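クラブの選手選考のこと

2026年8月28日

この夏から、地元のクリケットクラブで二軍の選考を手伝っている。正式な肩書きはない。長く選考をやってきたVasilică Costacheさんが一人では試合を見きれないというので、私が半分を引き受けた形だ。

8月は練習試合が4試合あった。そのうち2試合を私が記録席から見た。初戦の相手はGrurkeroのクラブで、こちらの先頭打者が47点を取った。数字だけ見れば上々だが、前半は外角の球にかなり手を出していて、二度落球に助けられている。スコアブックには落球は残らないので、別のノートに書いておいた。選考の話し合いで役に立ったのはこのノートのほうだった。

選手として出ていたころは、選ぶ側が何を見ているのか考えたことがなかった。点を取れば選ばれ、取れなければ外れると思っていた。いまは、走り出しの声が出ているか、守備の合間にどこへ立っているか、といったことも書くようにしている。

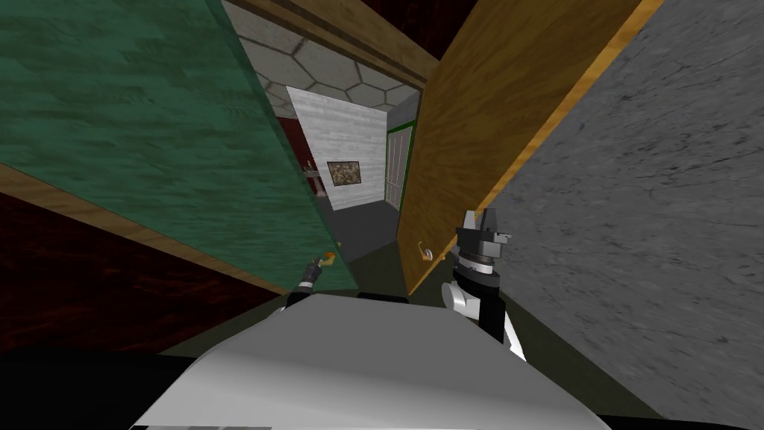 選考で一番難しいのは、外れた選手への伝え方だと思う。Costacheさんは必ず本人に直接話す。掲示で済ませることはしない。私も先日、左投げの若い投手に、次の遠征には連れていかないと伝えた。話した部屋は更衣室の隣で、話の途中に人が入ってこないように扉を閉めるかどうか少し迷った。写真の緑の扉のように、金色の小さなレバーハンドルがついていて木目が見えるものなら、開けたままでもそれほど堅い感じはしないのかもしれない。結局、半分だけ開けて話した。投手は「わかりました」と言い、何を直せばいいかを聞いてきた。私は助走の最後の数歩が毎回違うことを伝えた。本人も気づいていたらしい。

遠征先はPrimbridgeで、二日間の試合になる。費用は一人2,000円の負担で、残りはクラブが出す。移動は朝が早いので、前の晩に道具を積んでおくことにした。去年は捕手の予備の手袋を積み忘れ、相手のクラブに借りたそうだ。今年は持ち物の一覧を作って全員に送った。

メンバーはほぼ決まったが、六番打者だけがまだ空いている。候補は二人いる。一人は長打があるが、回転のかかった遅い球に弱い。もう一人はPaula Stoicaさんで、今季からこちらに移ってきた。大きな当たりは少ないが、とにかく簡単にアウトにならない。
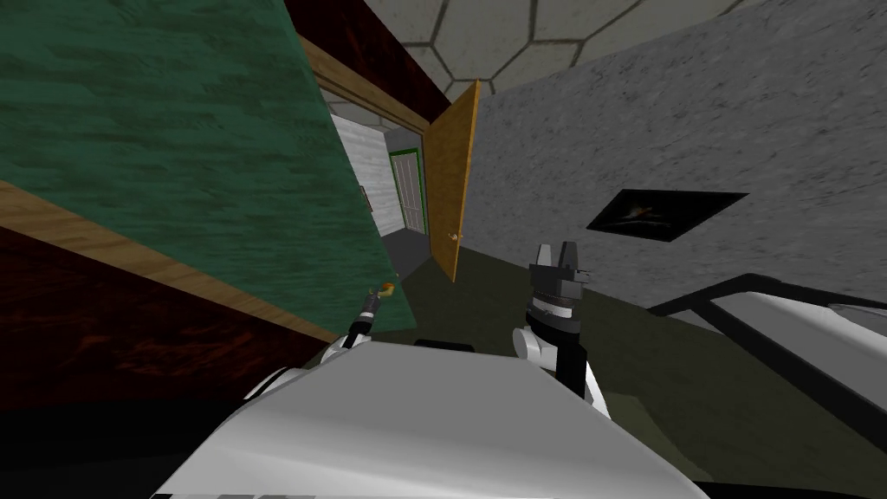

Primbridgeの球場は芝が長めで、打球が思ったほど伸びないと聞いている。それなら一塁分ずつ、いや、野球ではないので一点ずつと書くべきだが、こつこつ走れる選手のほうが合うはずだ。私はStoicaさんを推すつもりでいる。Costacheさんは長打のほうに傾いている。二日間の試合なら途中で流れを変えられる打者が一人はほしい、という考えで、それもよくわかる。

次の練習で二人に同じ投手の球を打ってもらい、そのあとで決めることになった。投げるのは、遠征から外した例の左投手だ。頼んだら引き受けてくれた。助走は自分で歩数を測り直しているところだという。当日は私が審判の位置に立って見る。ノートの残りが少ないので、新しいものを買っておく。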